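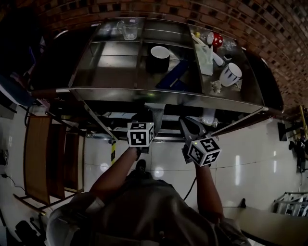 Hand-held gripper and marker cubes at the steel shelving unit, Neltent student project.

Marker cube tracking near metal shelving
Posted by Riltutdale Robotics Class

Our students are recording demonstrations with a hand-held gripper at a shelf that holds mugs, a glass pitcher and similar items. The position data for the left-hand cube is unreliable close to the shelf. Of 50 recordings, 12 had to be discarded. We would be grateful for advice on procedure.
3 comments

Deividas Uibo
Please review the lighting first. Polished steel and glossy tile reflect overhead lamps, and glare across a printed pattern will interrupt detection. Matte prints are advised. Students should also keep at least one full face of each cube toward the camera as they reach, and calibration should be repeated before each session.
Helpful: 4

Cludham Club
We had the same trouble. New cubes fixed it.
Helpful: 0

Öztürkmen Lab
Kindly confirm that the cube size entered in the software matches the printed size. Ours did not.
Shares: 12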